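PRESS RELEASE
For use from May

Cornach student club takes robot arm to Gumau challenge, and promises very little

The robotics club at Cornach Technical College will enter the Gumau Assembly Challenge this May with a robot arm that places a computer processor into a socket and slots a memory-style strip into the same printed plate. The club would like it known from the outset that it does not expect to win.

The team has 7 members, all of whom study something else during the day. Their project, called Mernska, started as an argument in the college canteen over a sales video in which an arm put together a whole computer without a single pause. Several members doubted it. Mernska was set up to see how much of that job a small club could get a machine to do on a college budget, with every failed try written down alongside the good ones.

"We have all seen robots do wonderful things in short clips," the club said in a joint statement. "We wanted to know what the rest of the day looked like. Mostly it looks like someone moving a part two millimetres to the left and pressing start again."

Under the rules at Gumau, each team gets 30 minutes at the bench and must seat both parts as many times as it can. No hand may touch the plate once the clock is running. In its last full practice the Mernska arm managed 18 good placements of the chip. The strip went in far less often, and the club is not giving out that figure as a success. 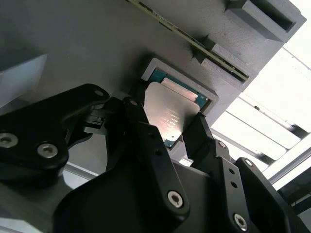 The plate and its sockets are 3D printed, so that a bad press costs the club some plastic and an evening. Members accept that this makes the test kinder than a real motherboard would be. They also point out that the arm learns from runs steered by hand, and that a tired student steers badly. Runs recorded after nine in the evening have been thrown out.

The Wasilewska Workshop Fund has paid for parts and travel. It asked the club for a line on how the work will change local industry. The club declined to write one, and the fund has kindly paid up anyway.

Anyone who wants to judge for themselves can come to an open practice in the ground floor workshop at Cornach, 2 pm to 5 pm, in the week before the challenge. Visitors may choose the starting position of the chip. The full log of runs, bad ones included, will be on the table to read.

Press questions should go to the club desk at Cornach Technical College. Members are in class until mid-afternoon and will reply after that.

ENDS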